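Friday, December 8, 2023
By Jade Dufour

Maëlle Hiebert has been putting on outdoor music in our end of the valley long enough to have lost money on it more than once. Her next go is Trumum, a two-day folk and roots weekend planned for September on the old Doucette showground. Early tickets are already on sale. I bought none, and told her so when we sat down in her kitchen.

"Fair enough," she said. "I wouldn't buy one either until I'd seen who's playing."

So who is playing? She has 12 acts pencilled in and would name only 2 of them, neither of which I am allowed to print. The rest are "in conversation," a phrase I have heard from festival organizers before, usually in the year the festival didn't happen. She took that better than I expected.

"You can't sign bands without a deposit and you can't pay deposits without ticket money," she said. "Everybody in this game sells a weekend they haven't got yet. I'd like to be the one who says it out loud."

That sounds good across a kitchen table. It does less for the family that has already paid for camping. I asked what happens to their money if the whole thing falls over, and she said it sits in a separate account until the gates open. I asked who else can see that account. She said her bookkeeper can. I asked whether ticket holders could be shown a statement and she said she would think about it.

The last big weekend on the showground was Braleo, which people around here remember for the mud and for a bar lineup that swallowed most of the headline set. Hiebert worked on it, though she points out she was running the side stage and had no say over the bar. This time there will be 2 bars, one at each end of the field, and you'll be able to pay by card or cash. Braleo took neither, if you recall, and made everyone buy coloured tokens.

"I still have a jar of them," she said. "They're worth nothing. I keep them to remind me."

Noise is the other sore point. The neighbours on the east side complained last time, and I lived close enough to sympathize. Hiebert says the main stage will be turned to face the river and the music will stop at eleven. I pointed out that sound carries rather well over water. "The sound people tell me it'll be better," she said. Sound people, in my experience, have usually gone home by the time the phone calls start.

She is also talking to a ticketing outfit called Flovov, which would add a booking fee to every order. How much? She didn't know yet. I suggested that anyone selling early tickets ought to know, and there was a bit of a silence while she filled the kettle.
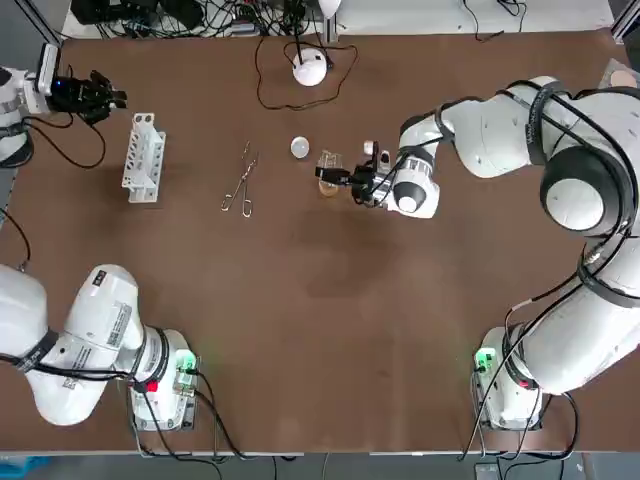
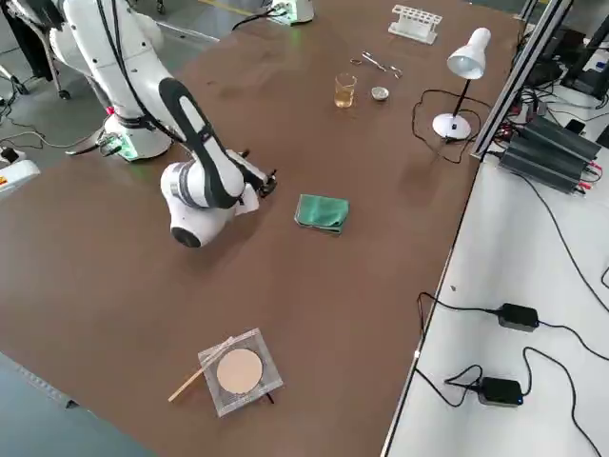
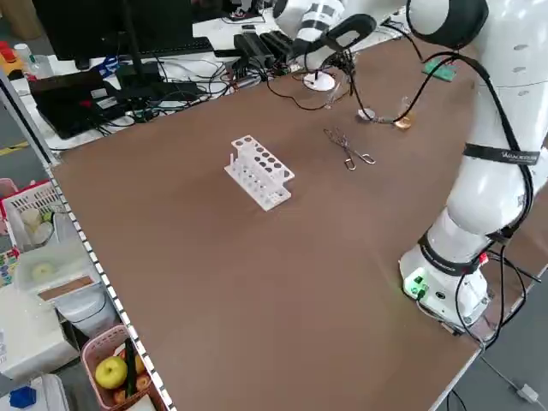
What I did like was her plan for the smaller tent, where local players get a proper slot on both afternoons and are paid for it, with no talk of "exposure." She wants the gear laid out so that one act can clear off while the next sets up, with a stagehand working from either side. Black cables like the ones at the base of the white arms would be taped flat under the carpet, she says, after a fiddler went over one at Braleo and landed on the monitor. The fiddler has been asked back and hasn't answered.

Parking she was vaguer about. The lower field floods, the upper one belongs to a farmer who may or may not be cutting hay, and the shuttle bus exists so far as a quote in her inbox. She says it will be settled before the spring. I wrote that down and read it back to her, and she nodded.

Would she do it if only half the tickets went? "Yes," she said, and then, after a while, "A smaller one. One stage, maybe one day. And I'd give back the difference." I asked if that promise was on the ticket page. It wasn't. She said she would put it there, and as of this morning it still isn't, though the photograph at the top of the page has been changed to a sunnier one.

I'll look again after the holidays. If the names are up by then and the fee is printed next to the price, I may even get my wallet out.

Contact us | © 2023 All rights reserved | Back to top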